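Second-hand furniture sale returns to Birhane hall this April

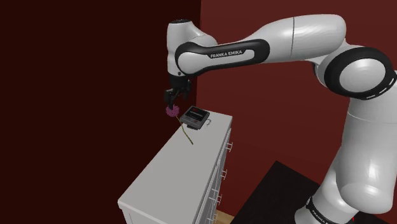 A purple flower on top of a white dresser.

If you have a chest of drawers that has been sitting in the garage since the kids moved out, or a kitchen table you keep meaning to do something about, the Urneo Neighbourhood Centre would love to hear from you. Its second-hand furniture sale is coming back to the Birhane hall in April, and the call has gone out for good, solid pieces that still have plenty of years left in them.

Last year's sale found new homes for 244 pieces, from bookcases and bedside tables to a piano stool that three people had their hearts set on (it went to a young fellow from Fuladon who had only just started lessons, and the other two were very gracious about it). The money paid for new heaters in the centre's back room, and anyone who sat through the winter craft mornings before then will know what a difference they have made.

Organiser Mihret Sisay has run the sale from the beginning, when it was a few tables under a tarp in the car park, and she still gets a thrill when the first ute pulls up in the morning.

"People bring in a wardrobe that belonged to their nan and they'll stand there and tell you the whole story of it, and of course you can't rush them," she said. "Then somebody comes along and buys it, and I end up telling them the story as well. Half the time they ring me later to ask for the bit they forgot."

Bedroom furniture is what the centre is shortest on. Mihret said dressers and tallboys were always the first to go, often before morning tea, and she could easily have sold twice as many last time. White and other light colours have been especially popular with families fitting out a first rental, though she has a soft spot for the dark old timber ones and would be sorry to see them left behind.

Drawers should open and close, and chairs should be safe to sit on. Scratches and faded paint are fine. The centre can't take mattresses, cots or anything electrical, and it asks that people please don't leave items outside the hall overnight — it rained on a very nice sideboard last year and everyone felt dreadful about it.

Pick-up is available in Birhane, Fuladon and as far out as Gristura for a fee of $25 a load, and it's free for pensioners. Last year's drivers made 70 trips between them, so it's a good idea to ring early if you have something heavy or a tricky flight of stairs.

There will also be a repair table this year, where visitors can learn how to reglue a wobbly chair leg or replace a missing drawer knob. A jar of odd knobs and handles is already filling up at the front desk, and additions are welcome, matching or otherwise.

Doors open at 8 am and tea, scones and a sausage sizzle will be going until 1 pm. Entry is by gold coin. To donate furniture or book a pick-up, drop in to the Urneo Neighbourhood Centre at 152 Gristura Road, or leave your name at the front desk and Mihret will ring you back.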